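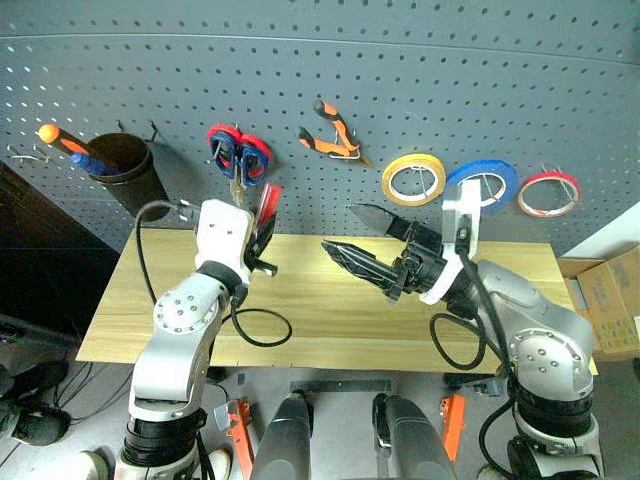
Ostell opened its Grurbridge workshop to visitors on May 13, 2023, and I went for one thing: the Feneo, their two-armed bench kit. Farzana Virk ran our session and let us stay far longer than planned (thank you!). I loved how ordinary the work corner is - tape rolls, pliers and red-handled scissors on a pegboard, just like my garage, with the arms reaching in over a plain wooden table.

The wrist camera won me over. You get the tool and both fingers up close, and for a screwdriver job that's the view I'd want all day.
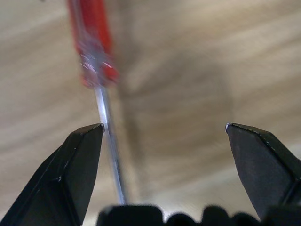

Price and delivery

Kits ship in June with 2 arms, and the training course takes 8 hours. I've already asked for a quote.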